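I finally moved the alterations shop onto proper booking software, and I have opinions.

For years I ran everything out of a paper diary. Fittings on the left page, pickups on the right, and measurements scribbled wherever there was room. It worked fine until prom season, when I had three girls booked for the same half hour and one hem pinned to somebody else's numbers (sorry again, Josée!). So in March I sat down with a big mug of tea and started trying things.

The first one I tried was Nidard. Pretty screens, but it was clearly made for hair salons – every appointment wanted a "stylist" and I couldn't find anywhere to write an inseam. I gave it a week. Then Anika Schumacher, who makes the most gorgeous wool coats, told me she'd been using Bindunell and loved it, so I signed up for the trial that same night.

Typing in my old customers took forever. I had 493 cards in the recipe box, and half of them were in my own terrible handwriting. Is that a 7 or a 1? It makes a big difference on a waist!
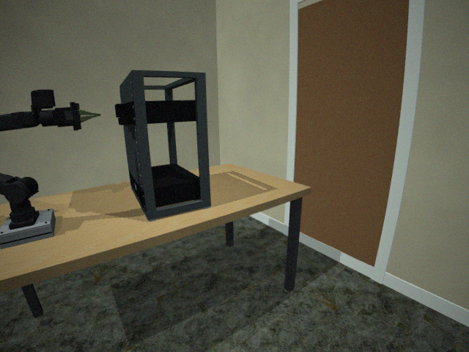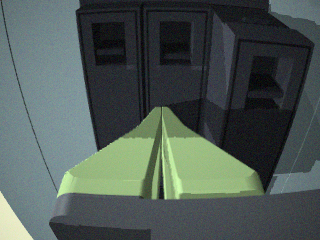 But once the cards were in, wow. Each customer gets a page with their measurements, and when you change one it keeps the old number underneath with the date. I can see that a suit jacket was let out last fall and by how much, which saves me unpicking a lining just to find out. It also sends a text the day before a fitting, and my no-shows have dropped to almost none.

What I don't love: the price went up to $79 a month after the trial, and the invoices look like they came from a plumber. You can't put two garments on one ticket either, so a bridal party turns into a pile of separate tickets. I wrote to support and a very nice person named Afia Dramani wrote back and said they're working on it. We'll see.

I'm keeping the paper diary next to the register for now, mostly for my own nerves. If you sew for a living and you've found something that handles bridesmaids properly, please leave me a comment – I have a party of seven coming in for a first fitting and I'd love to be ready for them.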